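Onby 直播打赏面板使用评测：三个多月后的看法

抽成比自带功能低，提现慢，弹幕联动做得不错。

Jul 28, 2025

我从今年四月中旬开始在自己的直播间里用 Onby，到现在三个多月。频道规模不大，关注者 3,383 人，平时开播同时在线几十人，内容以手工和旧衣改造为主，偶尔晚上陪大家聊聊天。这篇评测写的是这种体量的频道用起来的情况，大主播的需求和我不一样，参考时请自己打个折扣。

Onby 是一个独立于直播平台的打赏工具。观众通过主播的专属页面付款，付款后直播画面上会弹出提示，可以是一行文字、一张贴图，也可以是主播自己录的一段声音。主播这边有一个网页后台，用来管理贴图、设置价位、看收入。后台不需要装客户端，在推流软件里添加一个浏览器源就能用。

先说安装。注册用邮箱，之后要做身份验证，上传证件，我等了三天通过。验证没通过之前可以先做贴图和排版，但不能收款。添加浏览器源的步骤写得很清楚，照着做十来分钟能完成。我唯一卡住的地方是声音：提示音默认走浏览器源，而我的推流软件里没有勾选对应的音频控制，结果自己听得到，观众听不到。帮助文档里有这一条，藏在“常见问题”的第二页，建议挪到安装步骤里去。

贴图是 Onby 的主要卖点。免费版可以上传 10 张，付费版没有上限。格式支持静态图和动图，单张文件有大小限制，动图超过限制时系统会自动压缩，压出来的效果一般，颜色渐变的地方能看出色块。我后来都在本地压好再传。审核时间不固定，快的几分钟，最慢的一次隔了一夜。被拒过一张，理由只写了“不符合规范”，没有说是哪一条。我把图里的文字去掉重新上传就过了，到底是不是文字的问题，到现在也不清楚。

价位可以自己定，每张贴图单独设价，也可以设成一组。我目前分三档，最便宜的一档卖得最多，最贵的一档基本是老观众在特别的日子才会送。后台可以看到每张贴图的销售次数，按周或者按月排列，但不能按单场直播来看。这一点我觉得很不方便。我想知道的是哪一场效果好、哪个时段有人送，现在只能自己开播前后各记一次数再相减。
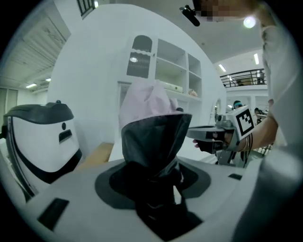 再说抽成。免费版抽的比例略高，付费版低一些，另外还有支付渠道的手续费，这部分两个版本一样。跟我所在的直播平台自带的打赏相比，Onby 免费版到手的钱也要多一些。具体比例官方调整过一次，我不在这里写死，注册之前看一眼价格页就行。需要注意的是价格页上写的抽成不含手续费，小额打赏受手续费影响比较大，最低那一档贴图实际到手的比例没有看上去那么好。我把最低档的价格提了一点，销量没有明显变化。

提现是我最不满意的部分。提现有最低额度，申请之后大约要 17 天才到账，比平台自带的慢不少。页面上写的是“工作日处理”，没有给出承诺的天数。我提过三次，最后一次中间遇上假期，拖得更久。写信问客服，回复很客气，内容是请耐心等待。如果你靠直播收入交房租，这一点要提前考虑进去，最好不要把全部打赏都迁过来。

弹幕联动是让我留下来的原因。观众送出贴图后，Onby 可以读取聊天里的关键词，决定提示出现的位置和停留时间。举个例子，我做缝纫的时候桌面镜头占大半个画面，提示如果弹在中间会挡住手上的动作，我就设了一个规则，切到桌面镜头时所有提示都缩到右上角，停留时间减半。这套规则用下拉菜单就能搭，不用写代码。规则多了以后会互相打架，后台没有优先级的概念，只按创建顺序执行，想调整顺序得删掉重建。我现在一共用着七条规则，已经有点难维护了。

稳定性总体可以。三个多月里遇到过两次提示不弹出的情况，一次是浏览器源断开没有自动重连，手动刷新后恢复；另一次是 Onby 那边的服务出了问题，持续了大半个小时。第二次事后有公告，漏掉的提示也在后台列了出来，可以手动补播。补播这个功能做得比较周到，有位观众的留言就是第二天开播时补上的。延迟方面，从观众付款到画面弹出一般在几秒之内，晚高峰会长一点，还在能接受的范围。

资源占用不高。我的电脑用了有些年头，推流的时候处理器本来就吃紧，加了 Onby 的浏览器源之后没有感到明显变化。动图贴图同时弹出好几张时会掉几帧，设置里可以限制同时显示的数量，我设成了两张，多出来的排队。

手机端没有应用，只有网页。看收入够用，改规则基本不行，下拉菜单在小屏幕上会超出边界，点不到最下面的选项。我在外面的时候只拿它看看有没有新的打赏留言，其他操作都等回家再弄。

观众那一侧的体验也要说一下。付款页面是主播专属的，可以换背景和头像，看着不乱。观众不注册也能打赏，只需要填一个显示的名字，这一点比很多同类工具强。问题是不注册就没有记录，观众隔了一段时间想找自己送过什么，找不到。有观众反映过付款成功后页面没有提示，以为没付上，又付了一次。我在后台给她退了款，退款操作倒是简单，一个按钮，但手续费不退，差额由主播承担。我建议在直播间公告里写一句，付款后先看画面，别急着点第二次。

留言过滤做得中规中矩。可以自己加屏蔽词，也可以打开默认词库。默认词库偏严，聊到布料和剪裁时有几个很正常的词会被拦下来，留言变成待审核状态，需要主播手动放行。我一个人开播，手上拿着剪刀的时候没法去点审核，后来干脆把默认词库关了，换成自己整理的一份。如果你有房管，可以给房管开一个子账号，免费版只能开一个。子账号看不到收入，只能处理留言，权限划分合理。

和另外两个工具简单对比一下。用 Onby 之前我用过 Suwannarat，大概半年。Suwannarat 的后台比较老派，功能少，贴图只能传静态的，提示样式也就那么几种，但提现快得多，基本一周之内到账，客服也能说清楚进度。如果你只需要弹一行字和一个声音，Suwannarat 就够了，学习成本也低。我换掉它主要是因为没有规则功能，提示总是挡住桌面镜头。

另一个是 Brivora，我试用了两个星期。它的重点在会员订阅，贴图是附带的，每个等级的会员能用不同的贴图。界面漂亮，数据统计也是三个里面最细的，可以按单场看，还能导出表格。缺点是必须按月付费，没有免费版，而且观众必须注册。我的观众里有不少人只是偶尔进来看看，让他们先注册再送一张小贴图，多数人就算了。订阅做得好的频道可以考虑它，像我这样以零散打赏为主的不太合适。

三个工具我没有同时挂着用过，只能凭各自那段时间的感受来比较，开播的频率和季节也不一样，收入数字放在一起没有意义，所以这里就不列了。

付费版值不值得买，看你的贴图数量和打赏金额。我用免费版用了一个月，后来升到付费版，主要是因为 10 张贴图不够用，节日想换一批就得先删旧的。删掉的贴图重新上传还要再审核一遍。付费版可以把贴图停用而不删除，按季节轮换很方便，我已经把明年一月要用的那一组传好了，停在那里。抽成上省下来的钱，按我的频道规模，刚好和月费差不多，好的月份略有富余。付费版按月和按年都能买，建议先按月，年付取消后不按比例退款。

还有几个零碎的问题。后台的中文翻译不完整，规则页面里有一部分选项还是英文，而且同一个词在不同页面译法不同，“提示”“通知”“弹窗”混着用，刚开始容易搞混。时区默认不是本地时间，要在账户设置里手动改，不改的话每日收入会切在奇怪的时间点上。声音提示的音量只有一个总开关，不能每段单独调，我录的几段声音大小不一，只好自己在剪辑软件里先拉平。测试按钮每次只能测一张贴图，测完整的规则要自己付款走一遍，或者请朋友帮忙。

官方在更新日志里提到正在做单场统计和规则排序，没有给时间。更新频率还算正常，我用的这段时间里更新过几次，大多是修小毛病，其中一次更新后我的字体设置被重置，需要重新选。建议把设置截图留一份。

适合的人：中小频道，打赏比较零散，直播画面布局经常切换，对提示的位置和时间有要求，并且不急着用钱。

不太适合的人：需要快速提现的，需要详细数据的，主要靠手机开播的。纯手机开播我没有测试过，官方文档里写明了目前只支持能添加浏览器源的推流方式。

我目前的打算是继续用付费版到年底，平台自带的打赏也同时开着，两边都收。等单场统计上线了，会在这篇后面补一段。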